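Speaker notes - "The Name on the Tape"
A talk on baseball nicknames, for the winter supper of the Duvbridge ball club
Decha Prasertsri
Start after the plates are cleared. Water on the lectern, glasses in the left pocket.

OPENING

Good evening, and thank you for having me back. I see a lot of the same faces from last January, and I see that several of you have moved closer to the pie this time, so we're all learning.

I was asked to talk for half an hour on anything to do with baseball, and I picked nicknames. I've been the scorekeeper for this club long enough to have filled a whole shelf with scorebooks, and when I pull one down the first thing I read is never the score. I read the little strip of masking tape on the dugout wall, which I always copied down the left-hand side of the page, with the batting order on it. And the batting order almost never had anybody's real name.

(Pause here. Let them laugh if they want to. Don't rush into the next part the way I did at Jirkholm.)

WHERE MINE CAME FROM

Tell the Coach Pitch story. Keep it short, they've heard it.

When I was nine I played right field in a jersey that came down to my knees, and the number on the back was 64. We didn't have enough small shirts. My first coach couldn't say Prasertsri, and I'll give him credit, he tried all through the first practice. By the second practice I was Sixty-Four. My brother was a better player than I was, and he went through three seasons as Sixty-Four's brother, which he still brings up at Thanksgiving.

I wore other numbers after that. I wore 12 in high school and 7 in the summer league, and people were still yelling "Sixty-Four!" from the bleachers. Strangers would look at my back and then look at their program.

THE KINDS OF NICKNAMES

Go slowly through these, and take any from the floor if hands go up.

First kind is the one that gets chopped off a last name. You put a "y" or an "s" or an "er" on the end and you're done. Every clubhouse has these and they take no thought at all. I have nothing against them. They're friendly, they're quick to shout on a pop-up, and when two fielders are running at the same ball you want something quick to shout.

Second kind is the one that says what a fellow looks like. We had a Stretch, of course, and a Boots. We had a catcher called Handles, on account of his ears, and he signed his checks that way when he was paying dues. I wouldn't hang that kind on a youngster today without being pretty sure he liked it. More on that later.

Third kind comes from one single play. This is my favorite kind. There was a shortstop here called Mailbox. He chased a foul ball in a road game at Jirkholm, where the fence down the left side was only a rope in those days, and he ran right out of the ballpark and caught the ball with one arm around somebody's mailbox. The umpire called it a foul ball and nothing more, because he was thirty feet out of play. He hit .500 one summer, he turned the prettiest double play I ever wrote down, and he will be Mailbox until the end of time.

(If the Jirkholm people are here tonight, wave to them. They do have a real fence now.)

Fourth kind has no story anyone can find. We had a left-hander called Deacon. I asked him why and he said to ask the third baseman. The third baseman said Deacon already had it when he got here. I went back through the scorebooks one winter, all the way to the year he joined, and there it was on the tape in his very first game. His mother called him Deacon. I asked her too, and she said she'd picked it up from the team.

THE MEKADNESS YEARS

Some of you will remember Mekadness, and some of you played in it, and a few of you are still sore from it. For the younger folks, it was the all-night tournament we used to put on, eight teams, first pitch at six in the evening and the final whenever we got to it, usually after the sun was up again. We sold 637 tickets the best year, and that's still the biggest crowd I've kept score in front of.

I mention it because of the public address. Whoever had the microphone at three in the morning was generally not the person who'd had it at six, and the later it got, the less anyone bothered with the roster sheet. They read what was on the tape. So for a good part of the night it was "now batting, Biscuit," and "on deck, the Professor," and people in the stands took that up. Biscuit got a standing ovation for a walk. The next season there were homemade Biscuit shirts in the third row, and his own children were wearing them.

The Inthanon Cafe team came out for that same tournament, and they did it differently. They drew nicknames out of a cap before the first game and had to keep whatever they got for the whole night. Their cleanup hitter, a very large and serious man, was Petunia. He hit two home runs as Petunia and asked if he could keep it.

A WORD FOR THE COACHES

Be kind here, don't lecture.

I said I'd come back to this. A nickname is a present, and a person ought to be able to hand it back. I liked being Sixty-Four, but I was lucky, and I knew a boy on that same team who didn't like his and quit before the Fourth of July. So if you're coaching the little ones this spring, learn the real name first. Write it out the way it sounds if you have to. Ask at home how they say it. Then if the other thing comes along by itself in June, let it.

CLOSING

I've been typing up the old books so they'll be easier to look through, and the list has reached 2756 names, real ones and tape ones together. There are plenty of blanks. I have a Moose with no last name and a Mrs. Moose who brought the oranges. If you know who any of these folks were, I'll have the list at the back table by the coffee, with pencils - please write on it, that's what it's for.

Thank you all. Coats are in the side hall. Questions until the coffee runs out.

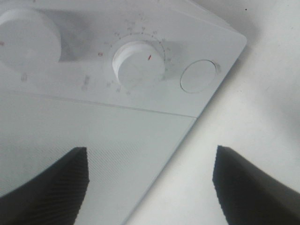 Knobs and control panel, white on white.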